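Why Can't You Find the Biggest Prime?

Some numbers are easy to share and some are terribly stubborn. Take 60 marbles. You can split them between 2 friends, or three, or four, or five, or six, and everybody gets the same number with none left rolling under the couch. Now try it with seven marbles. Unless you have seven friends (or you keep the whole lot yourself), it just won't come out even!

A stubborn number like seven is called a prime. A prime is a whole number bigger than one that can be divided evenly only by one and by itself. The first few are 2, 3, 5, 7, 11 and 13. You'll notice that 2 is the only even one, and if you stop and think about what "even" means, I bet you can work out why.

Every whole number bigger than one is either a prime or can be built by multiplying primes together. Our 60 is 2 x 2 x 3 x 5. And 300 is just 60 with one more 5 multiplied in, so it's 2 x 2 x 3 x 5 x 5. What do you think you'd need for 600? Have a try before you read on — a pencil helps.

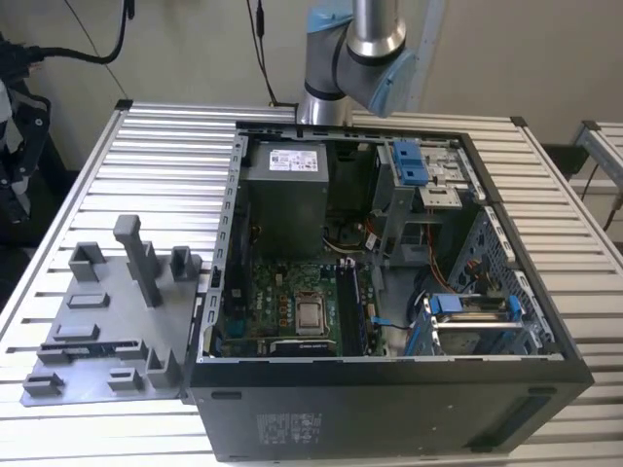

Did you get 2 x 2 x 2 x 3 x 5 x 5? Well done! You only had to double 300, so one extra 2 did the job.

Now for the big question, which a reader named Lemlem Tilahun sent to us in May: do the primes ever run out? They do get more spread out as you climb, so it's a very sensible thing to wonder.

Let's pretend they do run out, and that the only primes in the whole world are 2, 3 and 5. Multiply them and you get 30. Now add one, and you have 31. Can you divide 31 evenly by 2? No, there's one left over. By 3? One left over again. By 5? The same thing! So 31 must be made from some prime that wasn't on our list (it happens to be prime all by itself).

The lovely part is that you can play this trick on any list of primes, even one long enough to reach the moon. Multiply them all, add one, and there has to be a prime you left out. So there is no biggest prime, and the list goes on forever.

Try it at home with the list 2, 3, 5 and 7, and see what number you get. Then see if you can decide whether it's a prime — take your time with it.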